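# Bench sundries (budgeting)

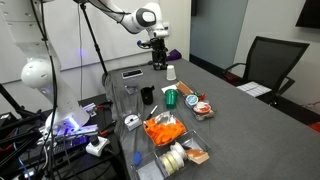 *Two robot arms and a table of sundries: cups, trays, rolls of tape.*

**Bench sundries** is a heading used in equipment planning for robot manipulation work. It covers the cheap objects a robot is asked to handle, along with the trays, bins and cloths that hold them. The arm gets a quotation, a site visit and three signatures. The sundries get whatever is left, usually in March.

## Origin of the term

The phrase comes from the purchasing guide of Cendden, a contract automation shop in Vunavbridge. Samer Darwish, who wrote the first edition, had noticed that paper cups were being charged to "Catering" and tape to "Building repairs." Catering objected first.

## Scope

The Cendden guide admits cups, tape, sponges, markers, stationery and small containers. Table coverings were added after a long correspondence. Light stands and office chairs are excluded as furniture, a ruling that the furniture budget has never accepted.

## Typical allowances

Darwish's guide sets 40 dollars per bench at setup and 19 dollars a month after that. Orders over 100 dollars need a second signature, which explains the number of orders that come to slightly less. The Lins method, used by the neighboring firm of that name, budgets by object instead and arrived at a list of 61 items, several of them lids.

## Criticism

Cusell, a rival integrator, argues that a separate heading costs more to administer than the tape it pays for. Cendden's reply ran to two pages and was printed on paper charged to sundries.

## See also

- Consumables
- End-of-year spending
- Petty cash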